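03/02/2025

I slept badly and woke up before the alarm, so I decided to use the morning for the laundry things, which I have been pushing in front of me for many weeks. Rianne comes to stay soon and I do not want her to see how I keep my clothes. She would say nothing, but she would look.

I took the green basket to the table, together with the mesh bag, and later I went on with the gray fleece. 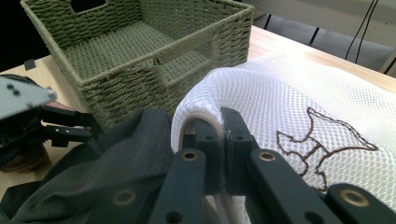
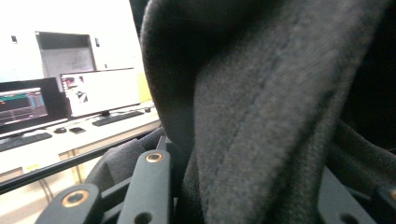

First the white laundry bag by the green woven basket, then the dark fleece with the desk behind.

The basket is from Filtico, the small shop behind the station that sells everything for the house and also, for some reason, seeds. I bought it in November with Amber. She found the color too pale and wanted me to take the brown one. I am glad that I did not listen. It is the color of dried sage, and it makes me calm to look at it, even when it is full of socks. Today I turned it over and knocked on the bottom, and a lot of dust came out, and one earring that I had already given up. The small silver one from my aunt. I put it directly in my ear so that I cannot lose it a second time before lunch.

Then the mesh bag. I like the brown embroidery on it, the figure with the pointed ears. Amber says it is a fox and I say it is a deer, and we have had this discussion too many times. The bag is very light and it never wants to lie flat. When I fold it, it opens itself again like something that breathes. I tried to fold it in thirds, then in half, then I rolled it, and the roll was the best. My mother would have ironed it. I thought about her a long time while I was rolling.

In the bag I will keep only the thin things from now on: the tights, the blouse with the lace, the bras. Last month I washed the blouse together with the jeans and a button went off, and I have still not sewn it. It is on my list. The list is now so long that I need a second paper.

The fleece was more difficult. It is a big piece and I never know where is the beginning of it. It has become a bit rough from the washing, with the small balls that come on such cloth, and I sat a while and pulled some of them off with my fingers. I know there is a little machine for this. Rianne has one, a Kukex, and she says it eats the fluff in one minute, but she also says that it ate a hole in her cardigan, so I will wait. I still love this fleece. In the cold winter in Follum I had it over my knees every evening when I was learning for the exam, and I think I would not have passed without it.

I wanted to measure how it fits in the basket, but when I fold it small, it becomes so thick that there is no space for anything else. So it cannot live there. I will put it on the shelf in the bedroom, at the side where the door does not hit it. The basket is then for the towels for Rianne, two big ones and one small, and the mesh bag rolled up on top.

After 15 minutes of this I was already hungry, and I made the soup from the rest of the leeks. I ate too fast. Then I answered the message from the landlord about the heating. He wants 200 more for the year and he writes it so friendly that I almost said thank you. I wrote that I will think about it. I must ask Amber how she answered, because she has the same landlord and a much stronger character.

In the afternoon I did not do much. I walked to the river and back, and the wind was hard in the face. My telephone told me 4000 steps and I was a little disappointed, it felt like more. On the way home I met Negi, the neighbor's cat, who sat on the wall and did not want to be touched. I told her good evening anyway.

Still to do before Rianne arrives: sew the button, wash the pillow covers, buy the coffee she likes, find the second key. I believe the key is in the pocket of my long coat. I will look tomorrow, now I am too tired and the bed is warm.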